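# How to Fold and Fasten a Stick Umbrella

Updated February 16, 2026, by Polyxeni Gavalas

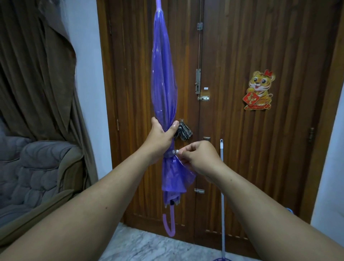

## What you need

- A stick umbrella with a closing strap
- A dry towel or an old cotton T-shirt
- Enough floor space to open the umbrella all the way
- A hook or an umbrella stand

These steps are for the full-length kind with a curved handle. Folding umbrellas that collapse into a short tube have extra joints in the ribs and need a different method. Plastic canopies and cloth canopies both work the same way here, with a couple of differences noted below.

## Before you fold

Make sure the canopy is dry. If you just came in from the rain, shake the umbrella a few times outside with the tip pointing down, then leave it open in the bathtub or on a tile floor. Cloth takes a few hours in a heated room. Plastic sheds most of the water right away, but drops stay in the creases near the ribs, so wipe those with the towel.

Don't use a hair dryer on a plastic canopy. It can warp, and once the panels are warped they will never lie flat again.

If the umbrella has been put away wet and the plastic is sticking to itself, open it slowly and peel the panels apart by hand. Wipe both sides with a damp cloth and a drop of dish soap, rinse, and dry.

## Folding the canopy

1. Press the release on the shaft and slide the runner down until the umbrella is closed. Keep your fingers clear of the runner.

2. Hold the umbrella upright with the handle at the bottom. You can rest the handle lightly on the floor or keep it just above. Give it a gentle shake so the panels fall loose between the ribs.

3. Find the panel with the strap sewn or welded to it. Pull that panel out to the side and let it hang. It goes on last.

4. Take the panel next to it and pull it out flat by the edge. Smooth it from the top down with your palm, then lay it around the shaft.

5. Keep going around in the same direction, one panel at a time. Each panel should lie over the one before it. If one gets folded under the wrong way, go back to it now. It will make a lump later.

6. Lay the strap panel over the others.

## Closing the strap

1. Wrap one hand around the gathered canopy, a little above the strap. Your fingers go around one side and your thumb presses across the front. Squeeze firmly, but don't twist hard. The ribs should stay straight.

2. With your other hand, take the end of the strap and bring it around the bundle in the same direction you wrapped the panels. Going the other way unrolls what you just did.

3. Line up the two halves of the snap and pinch until it clicks. For a hook-and-loop strap, press it down along its whole length.

4. Let go with the upper hand and look at the lower part of the canopy. It will be wider below the strap, where the rib ends come together. A bit of bulge is normal and you can leave it. If it bothers you, tug each panel down by its edge and smooth it again.

Left-handed people can swap hands. The only thing that has to match is the direction of the panels and the strap.

## If the strap won't reach

Usually a panel is bunched up under the others. Undo the strap, shake the canopy loose, and start again from step 3 of the folding section.

If it still won't reach, check the ribs. A bent rib holds the bundle open on one side. You can ease a slightly bent metal rib back with your fingers, but one with a sharp kink will probably break.

A snap that pops open by itself can sometimes be tightened. Put the socket half face up on a hard surface and press its rim inward very slightly with pliers. I have done this on 2 umbrellas, and one of them is still holding. The other got a rubber band.

## Storing it

Hang the umbrella by the handle, or stand it tip down in a stand with a tray. Don't lean a plastic one against a radiator or leave it in a hot car.

For long storage, undo the strap and hang the umbrella loosely. Tight folds left in plastic for a whole season turn into permanent creases, and the plastic can crack along them. I take mine out in December, when the rain starts here, and check the snap and the ribs before I need it.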